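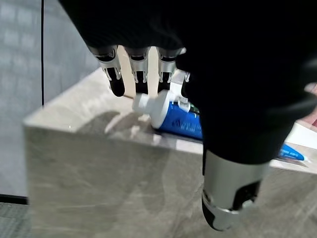 Dindance would like the industry to stop treating a dropped object as a minor event, and the comments it received while preparing its new handling code were blunt on the point. A grip that fails quietly, one respondent wrote, should be written down with the same care as a collision, and until a code says so in plain words most sites will go on leaving it out of their logs.

LUTITZ, May – Dindance today published the Lutitz Code of Practice for Robotic Hands Handling Household Goods, a set of working rules for laboratories, test sites and small manufacturers that use multi-fingered hands to pick up, hold and put down everyday items. The code takes effect for Dindance's own sites on publication and is open to any other organization that wishes to adopt it.

The code was prepared by Dindance with Hafþórsson, which supplied the test benches, and Natham, which carried out the review of the draft. It draws on 1,235 logged handling trials with packaged goods, among them soft tubes, cartons, bottles and pouches. Of those trials, 561 involved packaging that changes shape when it is squeezed. Existing in-house rules at the participating sites had little to say about such items, and the new code gives them a chapter of their own.

Scope

The code applies to hands with three or more powered fingers, whether mounted on a fixed arm or a moving base. It covers grasping, lifting, holding and release at bench height. It does not cover tools with blades, heated items, glass containers under pressure, or the handing of objects directly to a person. Sites that carry out such work are asked to follow their own safety rules and to keep that work apart from trials logged under the code.

Main requirements

Contact surfaces. Fingertips, pads and any added parts that touch the object must be inspected before each session and again after any change of fitting. Parts added by hand, including strips, spacers and clips, are to be recorded in the session log with their position. An added part that is missing from the log makes the session invalid for reporting purposes.

Coverings. Gloves, sleeves and fabric covers must be fastened so that they cannot enter a joint through its full range of motion. Where a cover hides a joint or a cable, it must be removed for inspection at least once every 20 operating hours.

Soft packaging. Grip force on tubes and pouches must be raised in steps, starting from the lowest setting that makes contact. Caps and closures must be checked before the first lift. An item that leaks, splits or holds a visible dent after release is to be withdrawn and replaced with one of the same type, and the replacement noted.

Support surfaces. The block, table or tray under the object must be stable and wider than the object on every side. Polished and patterned surfaces are permitted, provided that the same surface is used for the whole of a session.

Spare items. Objects waiting for use may stay within camera view but must be placed outside the planned path of the hand.

Failures. Every slip, drop, double contact and stopped motion is to be logged at the time it occurs. A trial may be repeated, but the first result stays in the record. Sites may not report a success rate without also reporting the number of trials removed from the count and the grounds for removing them.

Staffing and stop controls

Each session requires 2 trained operators, one of whom has no duty other than to watch the hand and hold the stop control. Operators may exchange roles between sessions and may not do so during one. The stop control must be tested with the hand in motion before the first trial of the day.

Natham had recommended that the second operator be required only for moving bases. Dindance considered the recommendation and kept the requirement for all systems covered by the code. The question will be looked at again at the first revision, when sites will have staffing records to compare.

Records and review

Session logs must be kept in a form that a person outside the project can read without special software. They must show the hand model, the fittings in use, the type of object, the support surface, the force settings and the name of the responsible site. Personal data about operators is not required and should not be included.

Sites adopting the code will complete a self-assessment before their first reported session. Natham will review a selection of these assessments and return written comments to the site concerned. Adoption carries no fee. The code is a voluntary document and does not replace workplace safety law or the instructions of the hand's manufacturer, which take priority wherever the two differ.

Availability

The full text, the log template and the self-assessment form are available on request from the Dindance standards office in Lutitz. An open session for prospective adopters will be held at the same address on Saturday at 10 a.m. Places are limited, and organizations are asked to register in advance and to send no more than two representatives each.

Comments on the code may be submitted in writing at any time. Those concerning soft packaging should state the type of item, the fill level and the grip settings used.

Media contact: Dindance Press Office, Lutitz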